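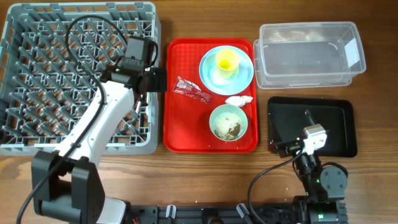 Open day at the Hosby workshop

November 2, 2024

What a Saturday! The doors opened at ten and by half past you had to turn sideways to get past the coat rack. We counted 317 visitors through the door by closing time, which beats the June open day by a comfortable margin, and plenty of them stayed far longer than they'd planned to. Thank you to everybody who came, asked questions, brought their children and (in one case) their own lunchbox for the robots to have a go at.

The most popular spot all day was the table-clearing bench. Two arms, one messy lunch tray, and a crowd leaning in.

The lunch tray
A bright red tray with a plate, a little yellow cup, a crumpled napkin, a wrapper and a bowl with some food still in it — the sort of thing most of us leave behind in a canteen without a second thought. The grey dish rack is on the left and the clear storage box over on the right, with a small black tray just below it.

Why a tray is hard work
Shayne Ngata ran the bench in the morning and got the same question again and again: why not start with something simpler? Her answer was that a tray like this has a bit of everything. Plates are stiff and keep their shape. Napkins and wrappers don't, and a clear wrapper is a pain to spot in the first place. Then there are the leftovers, which have to go somewhere other than all over the table.

Two arms on one rail
Both arms are fixed to the same black rail along the edge of the table, and the one on the left has a small camera sitting on top of its gripper. Lots of you wanted to know about that camera! It gives a close view of whatever the fingers are near, and Zaid Majali was kind enough to explain it from scratch every single time, including once in Arabic for a visiting grandfather who then stayed for the whole afternoon.

Overheard at the bench
"It's tidier than my brother." (Age seven, I think.)
"Does it do saucepans?" Not yet, sorry.
"Can it come home with us?" Also no, and we were asked this by adults too.

The rest of the day
Hertta Koivisto's talk on teaching robots by showing them filled all 40 chairs, with people standing along the back wall. She has promised to do it again in the bigger room. Tamsin Rutherford's sorting game ran next door, and the top score was 17, set by a very determined girl in a dinosaur jumper. Manaia Whitelaw kept the tea going.

Found after closing: one child's glove (green), a bicycle light and a paperback in French. They're at the front desk on weekdays until five, so do pop in if any of them are yours.

Words by the Hosby open day team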